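Kapitel 5
Was fühlt der Stoff? Von Fasern, Poren und Oberflächen

Liebe Leserinnen und Leser, bevor wir uns an Gewebe und Maschen wagen, möchte ich Sie bitten, einmal ganz in Ruhe über Ihren Ärmel zu streichen (ja, wirklich, jetzt gleich!).

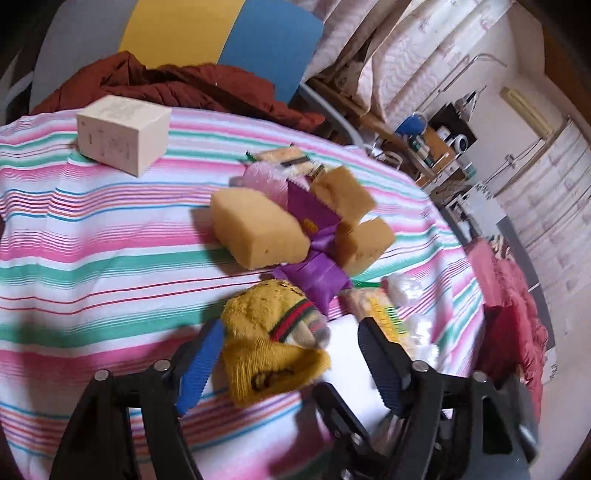
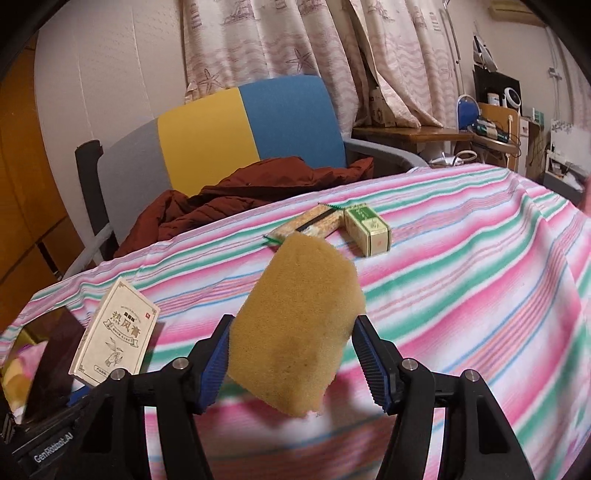

Abb. 5.1 Oberflächen im Alltag: oben eine flauschige Socke, unten ein poriger Schwamm.

Meine Kollegin Maite Villalobos beginnt ihren Kurs seit jeher mit dieser kleinen Übung, und ich habe sie ihr gern abgeschaut. Warum wärmt Wolle, und weshalb saugt Baumwolle so bereitwillig Wasser auf? Damit befassen wir uns auf den nächsten 8 Seiten.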